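Section 4: Recording practice runs in the simulator

Read all of this section before you record anything you plan to keep. The Orkance quick-start card says a new operator can be gathering good examples within 10 minutes. We have not met that operator. Set aside a morning.

Before you start

You need a working install of Folletcombe (Section 2), a paired set of hand controllers (Section 3), and an empty session folder. The folder must be empty. If it holds old runs, the recorder adds to them without asking, and the old labels get applied to the new runs.

Note: The setup screen offers a box marked "Auto-clean bad runs." Leave it off. It throws out runs by length alone, so it drops slow, careful ones and keeps quick failures. Lenuța Ilie went through a batch of 1,433 runs by hand after the box had been left on, and the batch was not worth saving.

4.1 Starting a session

1. Open Folletcombe and choose Record, then New Session.

2. Type a session name. Use letters and numbers only. A slash in the name breaks the export, and the error message talks about disk space.

3. Pick a room from the list. Stay with one room until you have 20 runs you would be willing to show someone.

4. Pick a task. Write down in plain words what counts as done before you try it. "Put the object away" is too loose. Two operators will read it two ways, and the learner will get both.

5. Press Load and wait for the green bar. The bar fills before the room is ready – give it a few more seconds.

4.2 Recording a run

1. Hold both controllers at rest and press Home. Both arms should return to their start pose. If only one does, press Home again.

2. Press Start. Recording begins right away, with no countdown.

3. Do the task at a steady pace. The card suggests "natural speed," but natural speed in a headset is faster than most people think, and the grippers lag behind your hands.

4. If you make a small mistake, fix it and keep going. A run with a fix in it can be useful. A run where you stopped to think for half a minute mostly teaches the robot to stand there.

5. Press Stop when the task is done by the rule you wrote down. Mark it Success, Failure, or Unsure. Unsure is a real label. Please use it.

Caution: Do not mark a run Success to bring up the session score. The score measures how often you pressed Success. It has no idea what happened in the room.

4.3 Checking the views

The manual for the previous release claimed that any view was fine as long as "the robot can see the work." That sentence has been taken out. Check the views yourself, and do it at the start of every session.

1. Open the Views tab and pause the playback on any moment from your last run.

2. Find both grippers. You should be able to tell left from right without moving the slider.

3. Find the object named in the task. If the view is mostly robot body and wall, the learner has little to work with at that moment, whatever the coverage meter says.

4. Look at the tilt. A strong lean throws the floor and walls onto a slant, as in this view with both grippers up on either side of the white shoulder section:
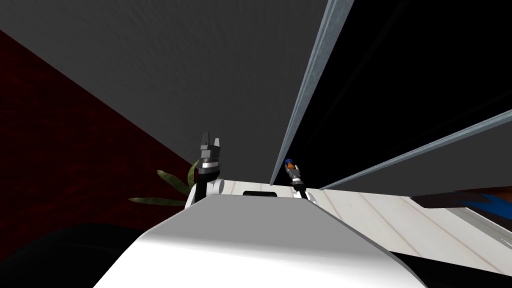

5. Step through the rest of the run and note how long any lean lasts. A short one can stay. If it lasts for most of the run, mark the run Unsure and add the word "tilt" in the comment field.

6. Repeat for one run in every 10. The built-in checker, Grirevier, will offer to do this for you. It catches missing files well enough. We would not trust it with anything that calls for looking.

4.4 How many runs are enough?

The sales sheet says 500 per task. We asked where that number came from and did not get an answer. Lorcan Ó Gríofa has had better results from a small set with honest labels than from a full set gathered in a hurry, though he only tested this on two tasks, and both were easy ones.

Our advice is to train early on what you have, watch the robot fail, and record more of whatever it failed at. The progress ring in the corner of the screen can be hidden under Settings, Display.

4.5 Closing the session

1. Press End Session. Do not just close the window – the last run is not written to disk until you end the session.

2. Open the folder and check that the last run is there.

3. Copy the folder to your backup drive before exporting. Export changes the files in place and cannot be undone.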